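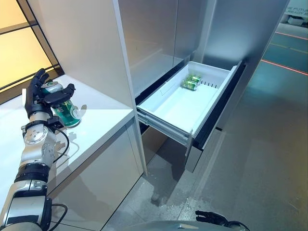
Cider vinegar, second batch, August

Morning, kettle on, window open. I'm writing this up while the jars are still in front of me, having learned from the spring batch that if I leave it until after lunch I end up with a page that says "smells good, keep going" and nothing that Farzana or anyone else can use.

Where we had got to. The first batch went sharp much faster than we wanted and then stalled, and I have gone back and forth on why. My old note blames the cold snap. Farzana Siddiqui's note on the facing page blames my stirring, and she underlined it. Having read both again with a cup of tea I think she may be right! I was stirring it every time I walked past, which is hard on a young mother that is trying to knit itself together on top. So for this one the rule is hands off once the film shows.

Fruit

Brirklow apples again, the small yellow ones with russet shoulders, windfalls mostly. I cut out the bruises and anything brown around the core but left the skins on. Weight after trimming was 1,790 g, a good deal less than the crate had led me to hope. They pressed well. The juice is cloudier than the spring juice and tastes rounder, a bit like pear at the back, and I could happily have drunk the lot and called it a day.

I let the juice ferment out to cider first this time, all the way, under an airlock. Last time I was impatient and put the starter in while it was still sweet, and I suspect that gave us the odd nail polish smell on the middle jar. (It did fade. I still wouldn't serve it to my mother.)

Setting up the jars

Two jars, the wide Allstead ones with the straight sides, because the surface matters more than the depth here and the shouldered jars waste it. 900 ml of cider into each.

Jar A got live vinegar from the spring batch as its starter, poured in gently down the side. Jar B got the same amount of starter plus a piece of the old mother, laid on top with a spoon. It floated for a moment and then went under like a wet sock. I gather this is normal and that a new one will form above it regardless, so the piece may be doing very little beyond making me feel I've helped.

Both jars covered with a double layer of the Fimari cloth, the tight weave. The looser stuff we used in spring let fruit flies in, and I would like to spare everybody a repeat of that. Rubber band over the cloth, label on the shoulder and a second label on the lid in the cupboard, so the two don't get swapped when someone is being tidy.

Readings

The Kozan meter was drifting when I switched it on, so I rinsed the probe and did both buffers again before believing anything. Starting pH came out the same in the two jars to the first decimal, and I'm content to leave it there. I tried titrating a little from Jar A as well, but my end point was a guess more than a reading. The cider has enough color of its own to muddy the pink, and holding the flask against white paper helped only a bit. Farzana, if you have a trick for this, please write it in the margin. I remember you diluting the sample well down first and I couldn't remember by how much.

Tasting panel, such as it was

Put the spring vinegar out beside the shop one, both cut with water, plain crackers between. Ours is softer on the nose and has more apple, though it drops away quickly and leaves you with a slightly thin finish. I'd like this batch to hold on longer. Aging it on the lees for a while might do it, and so might simply leaving it alone, which is the cheaper experiment and the one I'm worst at.
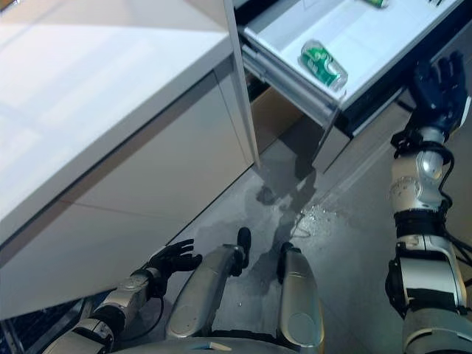
Drawer out, beside the white counter.

Things to do before the next entry

Look at both jars once a day through the glass, no lifting of cloths. Note the first sign of film and which jar shows it first. My money is on B, for sentimental reasons.

Pull a small sample from each when the film covers the surface, using the long pipette down the side so the skin isn't broken. Check pH on both and titrate again, diluted.

Boil the empty bottles and find the corks. I had a bag with 3 good ones left in it and it has wandered off, quite possibly into the box with the funnels.

Ask at Brirklow whether they will have any of the late red apples this year. I'd love to run a batch with more tannin in it and see what that does to the finish.

Pressings went on the compost, under a layer of straw to keep the wasps busy elsewhere.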